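Casino bonuses: your questions, answered without the sales talk

Is the welcome bonus at Tendeo free money?
No. You get credit with strings on it, and the strings are long. Read the wagering line before you read anything else.

What does "30x wagering" mean?
You must stake the bonus that many times over before you can withdraw. A bonus of £20 means £600 in bets. Most people's balance won't last that far, and the site knows it.
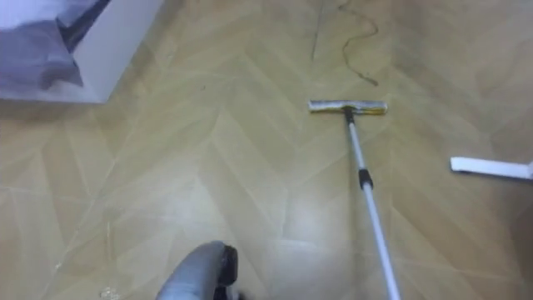 A flat mop on a herringbone floor.

Do slots and table games count the same?
Rarely. Slots tend to count in full, while blackjack may count for very little. Kallio keeps its list on a separate page, 3 clicks from the offer itself. Make of that what you will.

Are free spins any better?
Sometimes. Look for a cap on winnings. Wulurero had one in March that let you keep £2 per spin at most, however well the reels landed — not much of a jackpot.

Can a betting system help me clear the bonus?
We've been sent plenty. Sepehr Yazdani ran one of them over 2000 practice spins for us and ended up down. The house edge doesn't care what order you place your bets in.

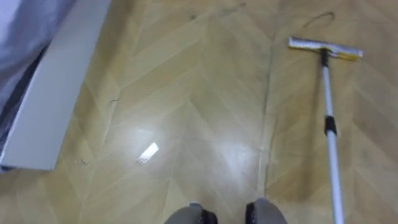 Light on the glossy floor.

Why was my withdrawal refused?
Usually one of two things: you went over the maximum stake while the bonus was active, or your ID hasn't been checked. Send your documents in before you play and keep copies of every chat.

Should I trust "top ten casino" lists?
Check who pays for them. Many earn a fee when you sign up — a glowing review costs them very little to write.

Can I just say no to the bonus?
Yes, and we often do. Look for a tick box on the deposit page, or ask support to take it off before your first bet.

Answers by Fidelina Rivadeneyra. Last checked December 2023.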